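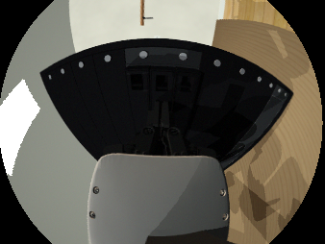

1/ A thread on door closers, the metal box at the top of nearly every door in a shared building. Most of the ones I am asked to look at are in working order. They are badly adjusted, and the adjustment takes a hex key and ten minutes.

2/ Contents of the box: a spring, a piston, oil, and a few narrow passages for the oil to pass through. Opening the door compresses the spring. Letting go lets the spring push the door back, and the oil limits how fast that happens.

3/ The spring provides the force. The valves provide the speed. Keep these separate in your head. Most bad adjustments I see come from someone using one to correct the other.

4/ There are usually two valves on the end or the face of the body. One sets the sweep, meaning the main part of the swing. The other sets the latch, meaning the last few degrees before the frame. Better units add a third for backcheck, which resists the door being thrown open.

5/ The labels vary. Some makers use numbers, some use letters, some use a small moulded arc that has been painted over twice. If in doubt, turn one screw an eighth of a turn, cycle the door, and see which part of the swing changed.

6/ An eighth of a turn is a real adjustment. A full turn is almost always too much. Clockwise slows the door on every unit I have handled, anticlockwise speeds it up. Never wind a valve screw out until it stands proud of the body. The oil comes out after it and the closer is then scrap.

7/ Order of work: hinges, frame, latch, arm, spring, sweep, latch valve. People start at the end of that list.

8/ Hinges first. With the closer arm disconnected, the door should swing freely and stay where you leave it. If it drifts, the hinges are out of plumb. If it binds, find the rub mark. No closer setting will fix a door that scrapes the floor in July and clears it in January.

9/ Then the latch. Push the door shut by hand, slowly. If the bolt needs a shove to clear the strike plate, the plate is out of line or the bolt face is dry. A little dry lubricant on the bevel has saved me more return visits than any other item in the bag.

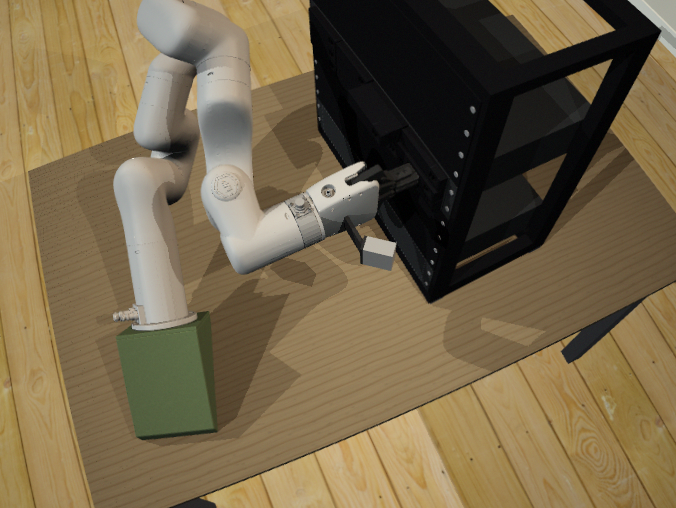
White arm, black rack, green block.

10/ Spring strength is graded by size, from 1 to 7 under the European standard. It follows the width and mass of the door. Many current units are adjustable across several sizes, either by a screw at the end of the body or by moving the fixing position.

11/ A strong spring is harder to push against. That matters for anyone small, elderly, carrying something or using a wheelchair. Set the lowest force that closes and latches the door every time from any angle, including from a hand's width open.

12/ Wind and air pressure are the usual complications. A lobby with extract fans running can hold a door off its latch all day and let it slam at night when the fans stop. Check the door with the ventilation on, then with it off. Two visits if need be.

13/ I keep a log. It stands at 571 doors over four buildings. Last round at the Trotard building: 51 doors checked, 38 needed valve adjustment only, 5 had leaking bodies and were replaced. The rest were left alone.

14/ Oil on the underside of the body or running down the door face means a failed seal. It can't be topped up on any unit I would fit. Wiping it off before an inspection does not help anyone.

15/ Anel Steyn asked about doors that close well for most of the swing and then bang. Two candidates. Latch valve too far open, or the arm fitted to the wrong template holes. On a standard projecting arm, the forearm should sit square to the frame when the door is shut. If it doesn't, the geometry is wrong and the valve is being asked to hide it.

16/ Temperature. Oil thickens in the cold. An external door set in summer may take twice as long in a hard frost. Closers with thermostatic valves or better oil drift less. For the others I put two dates a year in the diary and accept it.

17/ Fire doors: do not remove the closer, do not wedge the door, and do not weaken the spring until it no longer latches. If people keep wedging it, the door is in the wrong state for how the corridor is used, and a hold-open device tied to the alarm is the thing to ask for. That is a job for someone qualified.

18/ Preben Hafstein replied to my last thread to say he times the swing with a watch. So do I. From 90 degrees, I aim for five seconds to the start of the latch zone, then a second or two for the rest. Longer on doors used by slow walkers.

19/ Tools: metric hex keys, a small flat screwdriver, a spirit level, a watch, a pencil. I pencil the starting position of each valve on the body before touching it. If the result is worse, I go back to the line.

20/ Paint is a separate grievance. Decorators paint the valve screws shut, then the arm joint. Masking tape over the whole unit costs them less than a minute.

21/ Overhead concealed closers and floor springs follow the same principles with worse access. I'll do floor springs separately once I have one apart on the bench.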